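Film Musicals: Adaptation from Stage to Screen
Week 2 handout – Shengli Qian
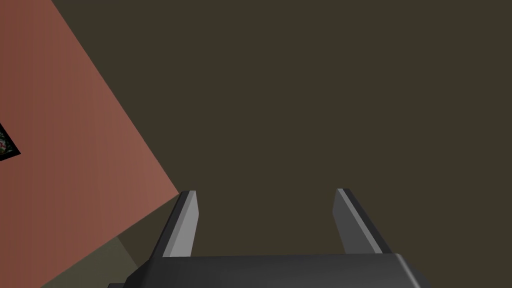 Gripper with two parallel fingers, computer render.

This week we look at what happens to a song when it moves from the theatre to the cinema. On stage, a number is sung to the house. On film, the singer may be in close-up, and a gesture made for the back row can look too large.

Terms to know
Integrated number: a song that moves the story on.
Backstage number: a song the characters perform as part of a show.
Playback: miming on set to a track recorded earlier.
Underscore: music played beneath speech.

Viewing
Humov, the 2017 film of the stage show. Watch the opening and the market duet before class. The duet has lost its second verse – note what replaces it.

Reading
Kong, chapter 2, on cutting and rhythm. Skip the section on dubbing, as we come back to it in June.

Written task
Choose one number from Humov. Say where the camera stands in each verse and how the editing follows, or ignores, the beat. One side of A4 is enough. Hand in by Sunday evening.

The seminar is in room 721. Bring the lyric sheet.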